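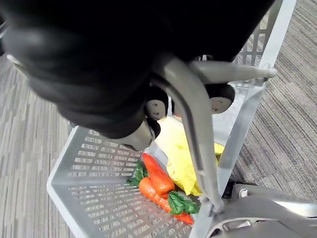 O cesto de compras é um daqueles objetos que entram em casa para outra coisa e acabam por ficar. Haris Petkov, que mobilou o apartamento de Minadside com pouco dinheiro e bastante paciência, usa-os para tudo. Gosta dos modelos de plástico cinzento-claro, com o fundo cheio de ranhuras, porque as migalhas e o pó caem em vez de se acumularem nos cantos. O rebordo grosso também ajuda quando o cesto vai pesado.

O primeiro veio da Texier, comprado em fevereiro para guardar revistas. Hoje há 3 na casa. Um serve para as mantas, outro para os carregadores e cabos, o terceiro anda de divisão em divisão e recolhe o que ficou fora do sítio. 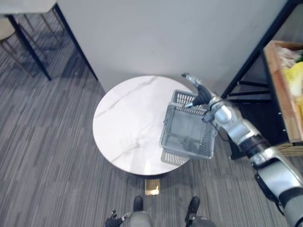

*Fotografia: Ravmont*

Na sala, o tampo redondo de mármore branco com veios cinzentos pede pouca coisa em cima. Petkov deixa-o livre durante o dia e só lá pousa o cesto à hora de arrumar, pelas 19 horas. A alcatifa às riscas, em vários cinzentos, disfarça bem o uso. O mármore é mais exigente: pano húmido, sabão neutro, nada de vinagre nem de limão.

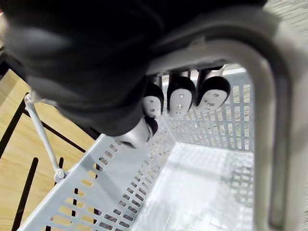

Para quem quiser copiar a ideia, convém medir antes de comprar. As prateleiras Raltadon que ele tem no corredor aguentam bem os cestos, mas os modelos com asas rígidas não entram. Lavam-se no duche, com uma escova de loiça, e secam virados ao contrário. As etiquetas de papel duram pouco; Petkov passou a usar fita de tecido, atada a uma das ranhuras, e muda-a quando muda o conteúdo.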